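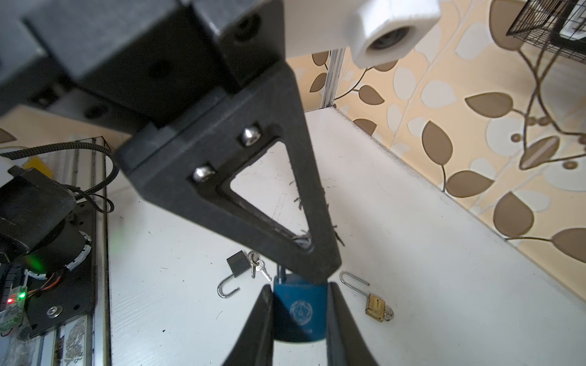
# Working rules for a shared two-arm bench

Project report, final version, December 30, 2025
Renji Hirose, Muireann Ó Gríofa

## 1. What we were asked to do

Write a set of bench rules for the two-arm cell and test them. Not a safety standard - the Flemungate lab already has one, it covers the building and the electrical stuff and says almost nothing about what happens on the table. Our part is the table. Who clears it, what may lie on it, when an arm may move, what gets written down.

Padlock task was the test case. Small parts, keys, shackles, two grippers working very close. If the rules hold for that they should hold for bigger things (we think, not tested).

## 2. Where we started

Old situation: a sheet of paper with nine lines, some crossed out. Everybody had there own habits. Renji powered up left arm first, Muireann the right. Parts from one task were still on the table in the next one and then showed up in the recordings.

We went back through the log from March onward. 239 runs. Log was free text so sorting it took most of a week. A lot of entries just say "stopped" with no reason. That alone was the argument for rule 6.

## 3. The rules

1. One person is operator. Name goes in the log before power on.
2. Hands out of the cell before either arm is enabled. Say it out loud, even when alone.
3. Task parts on the table, listed on the run card. Anything else on the tabletop gets listed too or gets removed.
4. Hand tools stay off the tabletop. Front ledge is ok, baskets are better.
5. When both grippers are in the middle, half speed. Only one arm closes at a time.
6. Every stop gets a reason code. No blanks.
7. Wipe the table and the rail at the end of the day.
8. Keys are counted in and out. They are small and they get lost.

Rule 5 was the one we argued over. Muireann wanted a fixed keep-out zone in software, Renji wanted speed only. Zone makes the padlock task impossible, the grippers have to meet somewhere. So speed. The Zilberg controller lets you set it per arm so you have to remember to do it twice - see 5. 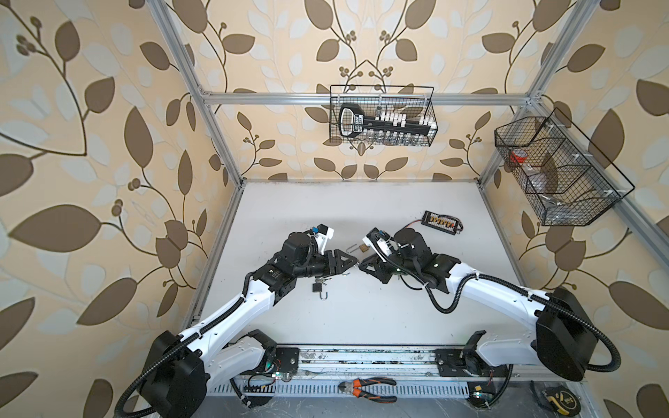

*Fig. 2. Both grippers at the center, small padlocks on the table between and below them. Tools on the front ledge, sockets and bits in the back basket. Charger board still on the tabletop (rule 3).*

## 4. How we checked

Two weeks with the old sheet, two weeks with the new rules, same padlock task. Operator filled in the run card, the other person went over the cell against it without helping. Swapped roles every day.

Not blind obviously. We wrote the rules and we also checked them. Would of been better with outside operators but nobody was free before the break.

## 5. What we found

- Rule 3 gets broken the most. Batteries, wires, charger boards. People put stuff at the back where the arms dont normally reach and stop seeing it. Listing it on the card is allowed but people forgot that too.
- Rule 4 worked fast once the baskets were up. The sockets go back because the rack has a place for them. Pliers tend to stay on the ledge. Allowed, so fine.
- Rule 5: half speed was set on one arm and forgotten on the other 2 times. No contact either time. Should be one switch.
- Rule 6 was easy. Short code list on a card, takes about 2 seconds.
- Rule 7 is weak. Table got wiped, rail mostly didn't. Debris collects along the rail and we have no number for how much is too much.
- Rule 8 no keys lost in the new weeks. One lost in the old weeks, found later under the Hyvönen power supply.

Also the spoken call in rule 2 felt silly for a day or so and then it was just habit.

## 6. Changes for next version

- Split rule 3 in two. Task parts / everything else. Own box on the card for "everything else."
- Rule 7 gets a date column for the rail.
- Ask for a shared speed setting, request sent to Rekix, no answer yet.
- Marked spot outside the cell for charging gear.
- Rule for handover in the middle of a session. We don't have one and it came up.

## 7. Open

Reason codes need a second look, "other" is used too much. Old log entries not recoded. Renji has the spreadsheet, Muireann has the run cards (paper, in the blue binder, scans to follow in January).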